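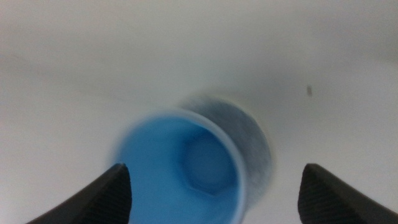

I had paid my electric bill on the old account for years, and I was dreading having to move it, one customer told us in August. We heard much the same from a good many of you, and we are happy to say we now have something to offer in return.

Drulholm, Dec 15, 2020 – Drulholm Savings today opens its account switching service to all personal customers. If you would like to bring your checking account over to us from another bank, we will now move your regular bills, your paycheck deposit and your automatic savings transfers for you, at no charge and with just one form to sign.
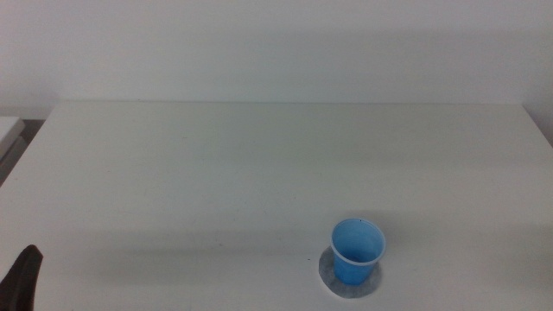 Photo: Drulholm Savings

The service, which we are calling Pustomon, has been on trial since August with 364 customers at our Grivov branch. Most of them were fully moved over in 16 days, and we learned a great deal from them along the way – especially about gym memberships and magazine subscriptions, which can be surprisingly stubborn things to move! The form is a good deal shorter now than the one we started with, and the print is larger.

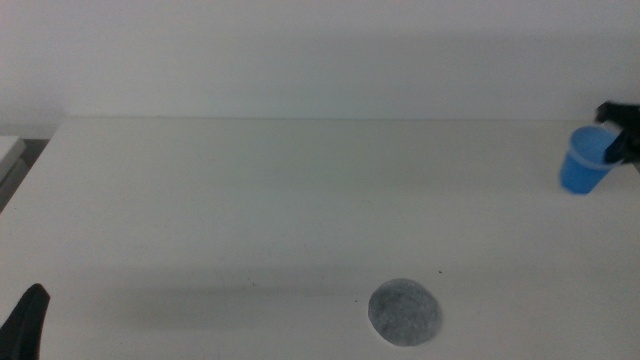
Thakur, the payments company that built the system with us, said that customers tend to worry most about a bill being missed in the middle of a switch, and that the old account should stay open until every payment has gone through from the new one. We agree wholeheartedly, and that is how Pustomon works. If a payment does go astray during the move and you are charged a late fee, we will refund it, up to $120 per household.

Switching is available at all 4 of our branches and by mail. Please bring a photo ID and a recent statement from your present bank, and if you can't find the statement, come in anyway and we will do our best to help. Joint accounts can be moved too, though both account holders will need to sign.

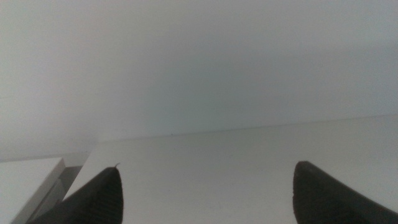 Two dark gray gripper fingers and a small white block.

Business accounts are not included for the time being. We hope to add them next year, and business customers who would like to hear from us when we do can leave their details at any branch.

Media contact: Press Office, Drulholm Savings, Grivov branch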